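**Ticket 751 - right gripper pose drifts during bag demos, left one fine**

Status: open, workaround in place
Project: Flamo (household tidy set)
Client software: Gekport recorder
Reported from: Nambiar site, bedroom station

**Problem**

Hand-held pair, two-handed demos. Right-hand track slides off while the bag is being handled. Left track stays put. In replay the right gripper ends up a hand's width above the tabletop when it should be on it. Saved episodes pass the automatic check so nothing flags it, you only see it if you scrub the replay yourself.

Started after the recorder update. Can't prove it's the update - we also switched from the paper cup task to garbage bags that same shift, so two things changed at once. My fault.

**Steps**

1. Home both grippers on the dock, wait for the tone
2. Start episode, pick up toy with left, bag with right
3. Hold both over the table, then put the toy down and drop the bag in the bin
4. Re-home, stop episode

Drift shows up between 2 and 3. Worse the longer the bag stays up near the lens. Quick episodes are nearly clean.

**Log**

9:10 - Restarted recorder, re-homed both. Same.

9:25 - Swapped USB cables left to right. Drift stayed with the right hand. Not the cable then.

9:40 - Wiped right lens, checked mount screws. All tight. Same.

10:05 - Swapped the grippers over, left unit in right hand and vise versa. Drift still on whichever one has the bag. So not the hardware. Should of done this first.

10:30 - Ran an episode with the toy in both hands, no bag anywhere. Clean start to finish, both tracks closed on the dock within 2 mm. So it's the bag.

10:45 - Guess: tracker is picking up features on the plastic. It's thin and crinkly, catches the light, and it travels with the gripper. If enough tracked points sit on the bag the software thinks the camera isn't moving when it is. The toy is stiff and small in view so it doesn't pull the same way.

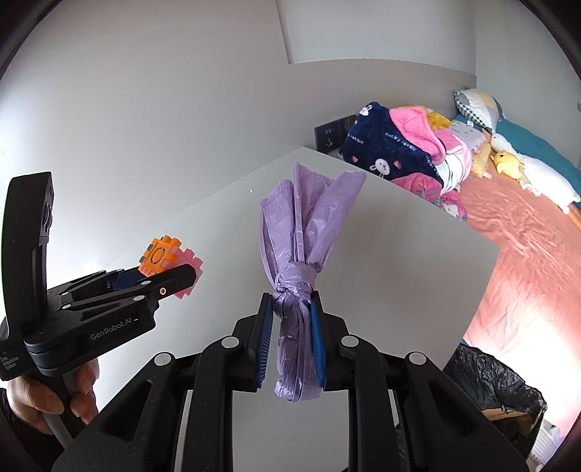 11:00 - Turned on the feature overlay in Gekport to check. Yes - points all over the loose top of the bag, hardly any on the wall. Wall is plain and pale, table is plain and white, nothing for it to hold onto back there. Bed side has plenty of pattern on the blankets but the operator faces the table most of the episode so it only gets a bit of that.

11:20 - Episode 461 is the bad one if anybody wants to look. Right track jumps right when the bag gets lifted, then never recovers. Left is ok the whole way. Please don't delete it, want it as the test case.

11:35 - Tried the object mask setting. Mask covers the fingers only, not what they're holding. Making it bigger cut off too much background and tracking dropped out completely. Put it back to default.

11:50 - Tied the bag lower so less plastic sticks up. Helped some. Still drifts on long holds.

12:15 - Taped 2 printed marker sheets to the wall over the table. Big improvement. Bag episodes now close on the dock ok, overlay shows points on the sheets even with the bag up. Operator says the sheets don't get in the way.

**Workaround for now**

- Marker sheets stay up at this station, do NOT move them mid session
- Tie the knot low, keep the loose end short
- Don't hold the bag up in front of the lens. Pick, move, drop
- Re-home between every episode, not every few
- Scrub the right track before you hit save, auto check won't catch this

**Still open**

- Need someone at Clastano to say whether the update changed how the tracker throws out moving points. Release notes only say "improved stability", no use to me
- Auto check should compare start and end pose on the dock. It has both numbers already?
- Bag episodes recorded before the sheets went up: parked in the hold folder. Left-hand data is probably usable, right-hand isn't. Don't want to train on half an episode so leaving them out until somebody decides
- Sheets on the wall will show up in all the training video from here on. Might be a problem, might not. Could we vary them by station so the policy doesn't latch on to them? Asking
- Haven't tried rolling back the recorder. Will do after the afternoon session if the station is free, same bag task, sheets down, same operator

**Update, 3:40** - rolled back. Drift is still there with sheets down but smaller, and the track recovers after the drop. On the new version it doesn't recover. So the room is part of it and the update made it worse. Both recordings attached to the ticket, settings file too. Put the new version and the sheets back for now so all the data matches. Bumping priority to high, leaving assigned to Clastano.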